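Second cell budget: where would you cut?

benchrow
Posted 18th May

I have to turn in an equipment request for a second tabletop cell and the total came in over. The arm is settled, same model as the one we have, and I'm not reopening that. What's left is everything around it. So far I have a Riis table and partition panels, a Kinel gripper, a Kinel spare parts kit at $925, Nillero extended service on the arm, and a line for props. The work is pick and place with play kitchen items, the same as on the first cell.
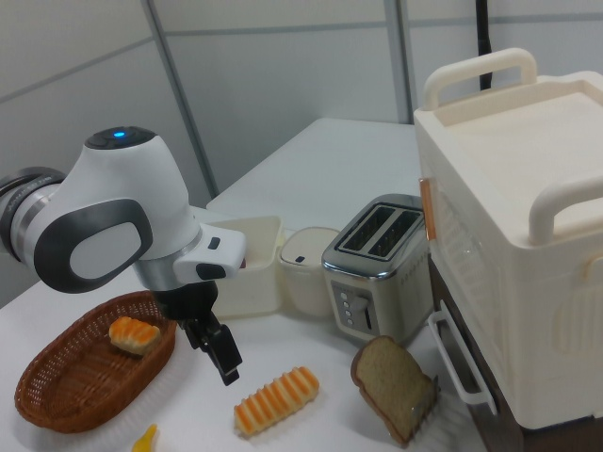
The gripper line is the one I keep going back to. Kinel sells a wider hand that would cover more of our objects, but it costs a lot more and I'm not sure we'd use it. Two fingers pointed straight down will do for something like the striped bread roll lying on the table. The slice of bread standing up by the toaster is a different kind of grasp, and that's the sort of thing the wide hand is supposed to help with. I'd like to hear from people who bought one.

Budget closes at the end of May.

tallow_9
Reply 1

We bought the wide hand and it's in a drawer. It did fine on big objects, but it kept bumping into whatever was next to the thing we wanted. If your table is crowded, stay with the narrow one and put the money into fingertips. We go through a set every 24 days when both shifts are running. Check what's in that $925 kit. Ours came with one set of tips and a lot of screws.

mgrid
Reply 2

I disagree on the wide hand. We use ours every day. It depends on what you pick up, and a person with light, small objects is going to have a different answer from a person with boxes. But I agree the kit is a bad deal. Order the tips separately.

Drop the Nillero service. We paid for it two years in a row and never called them.

benchrow
Reply 3

Tips are $114 a set if I buy them loose, so that's easy math. I'll take the kit off and put in several sets.

I can't drop the service. Purchasing won't approve an arm without it. I could go down a tier.

oldferrite
Reply 4

Go down a tier then, but read the part about shipping. On the lower tier we paid the freight both ways, and the arm was gone long enough that we lost most of a project.

What I don't see in your list is a line for props. You said there's one but you didn't give a number. People always put in something tiny and then spend the year buying toys out of the office supply money.

benchrow
Reply 5

Props are at $180. That's a Foltix play kitchen set plus some loose food. I figured we'd move part of the first cell's items over.

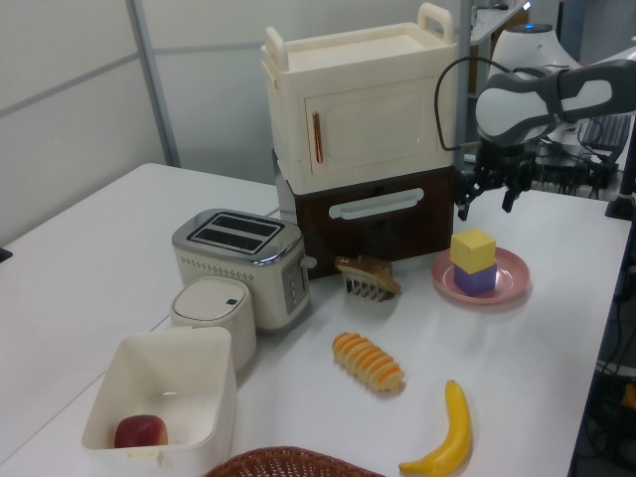
First cell, with the oven unit at the back and the block stack on the pink plate.

Baskets, bin and plate I can get anywhere. The food and the toaster are what I'd want to match between the two cells, so results from one can be compared to the other.

oldferrite
Reply 6

Then don't split the set. If you want them to match, buy doubles of everything now, while you can still get them. Toy lines change. We had a plate crack and the replacement was a slightly different size, and we had to redo a week of work. $180 is too low for doubles plus spares.

tallow_9
Reply 7

I'd go the other way. Different objects on the second cell would be more useful to you than a copy. If everything matches, you only learn how it does on those things. The second cell should have its own toaster, its own bread, its own colors.

mgrid
Reply 8

That's a research question and OP asked about money. Both plans cost the same. You're buying a full set either way.

Look at the table line too. Riis charges extra for the partition panels and they're just panels. We put up our own and nothing has fallen over. One thing I would add is cable management. It's cheap and it always gets left off the request. Leave room for the keyboard and screen as well, so they don't end up wherever there's a free surface.

benchrow
Reply 9

Good point on the cables, I had zero for that. The keyboard on the first cell sits behind the arm, and I'd like it somewhere else on the new one.

Current plan: narrow gripper, loose tips and no kit, service down a tier if the freight terms aren't terrible, our own panels, and the props line doubled. I'm still undecided on matching or different. I'll ask the people who run the tests.

oldferrite
Reply 10

Get the freight terms in writing before you send it in. The Nillero quote we got didn't list them. They were in a separate document.

tallow_9
Reply 11

If you want to try a wide hand before you rule it out, I can sell you ours. It still has the original tips on it.

Contact the moderators | Forum rules | © Tabletop Cells Board | Back to top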